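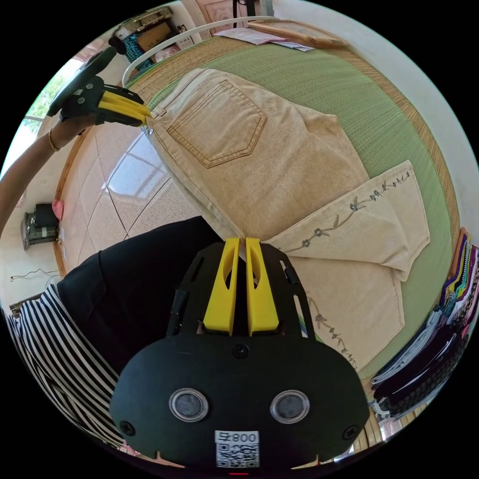

A pair of beige jeans is laid out on a bed for a folding recording made with hand-held grippers.

Sevent Extends Laundry Recordings to Private Homes

Sevent has moved the recording of its garment-handling demonstrations out of the laboratory and into ordinary bedrooms, the company said in a project update published in November 2022. The recordings are intended for training two-armed robots to pick up, spread and fold clothes.

No robot is present during a session. An operator holds a gripper in each hand and performs the task with the gripper fingers in place of their own. Each gripper carries a camera, and the position and opening of the fingers are estimated for every moment of the recording. The result is a set of tool paths that can be replayed on an arm fitted with matching fingers.

The approach differs from the one Sevent used until July, when operators drove a pair of bench-mounted arms by remote control. Remote control produces joint data that a robot can use directly, but it ties the work to the site where the arms are installed. It is also slow for cloth. According to the update, an operator on the remote rig completed up to 20 usable folds per shift. No comparable figure has been given for the hand-held method.

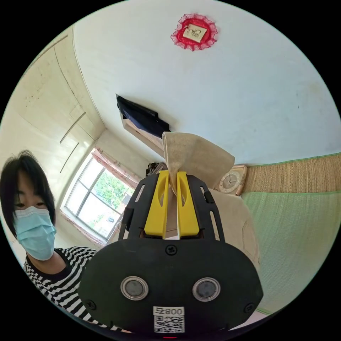
Cloth remains a difficult material for learned control. A rigid part keeps its shape when it is gripped, so a small error in the grasp can often be corrected later in the motion. A garment changes shape with each contact, and the same pair of pants dropped twice will present two different outlines. Demonstrations therefore have to cover many starting positions, including ones in which the waistband or a hem is hidden under another layer.

Operators are asked to keep the fingers inside the view of the gripper camera during every grasp and to avoid steadying the cloth with a forearm or a free fingertip. A take in which the cloth is moved by anything other than the fingers is marked and left out of the training set. Operators are also told to work at an even pace, as sudden wrist movements degrade the position estimate.

The current set contains 125 takes. They are grouped by garment type and by the kind of motion involved: lifting, laying flat, turning over and folding. Pants and tops are treated separately. Sevent has not said when the set will be made available to outside groups.

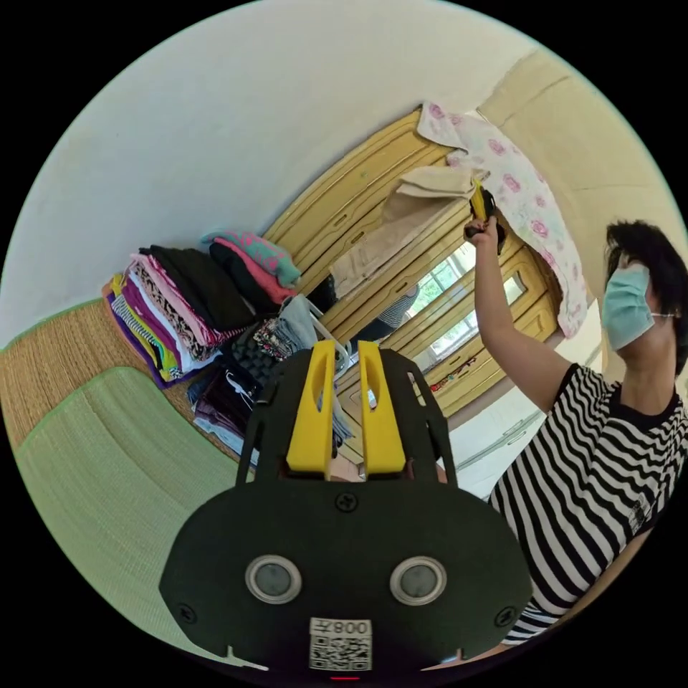

Nithin Rodrigues considers the choice of location more significant than the choice of tool. Laboratory recordings tend to share one table height and one light source, he said, and a controller trained on them can fail when either changes. He added that he would still want to see a portion of the data collected by remote control, so that the limits of a real arm are represented somewhere in the set. A human wrist, in his view, reaches poses that many arms cannot.

Sevent addresses that point in part. Each recorded path is checked against the reach of the target arm, and segments that fall outside it are removed or assigned to a lower training weight. The check is run with software from Zekano and is applied after the session, so the operator receives no warning while recording. A version that signals the operator during the take is in development.

Testing on hardware will be done by Cuesta, which plans to use a robot with 2 arms and a fixed base. The first trials cover a reduced task: grasping a single garment by its edge and laying it flat. Full folding will follow if the reduced task is completed in 5 consecutive attempts without a person stepping in.

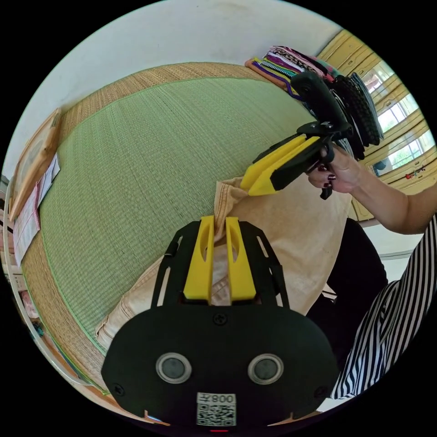

Two grippers held over a beige cloth during recording. The paths of both tools are used in training.

Results from the Cuesta trials will be released separately. The recording guidelines, including the rules on camera view and discarded takes, are available from Sevent on request.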